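Clultska card list, README

Welcome, and thank you for downloading! Clultska holds the full text of the Vörös trading card game, typed up by hand over rather too many evenings, so that people who still love it can search for a card without emptying three shoeboxes onto the carpet. Last updated Oct 8, 2024.

There are 614 cards in the main file, one per line, with name, cost, attack, defence and rules text. The first set, Esar, has 200 cards and is complete. The second, Husteo, has 195 so far — the missing ones are all promos, and I'd be delighted to hear from anyone who owns them. Everything else comes from the later starter decks. 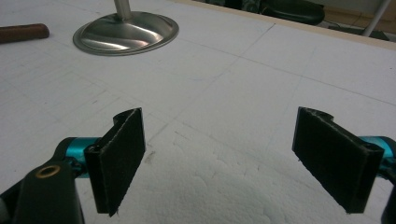
One reader wrote in to say that the Husteo dragons ought to cost five and that I'd copied the misprint, which was quite right, and I went through them all again in September. The printed cost now sits in its own column beside the corrected one, so you can play whichever way your group prefers.

Flavour text is included for roughly 100 cards (my favourites first, I'm afraid). Accents are kept as printed, so please open the file as UTF-8 or Vörös will come out as soup. Use the list however you like, and do send corrections, with the card number if you have it.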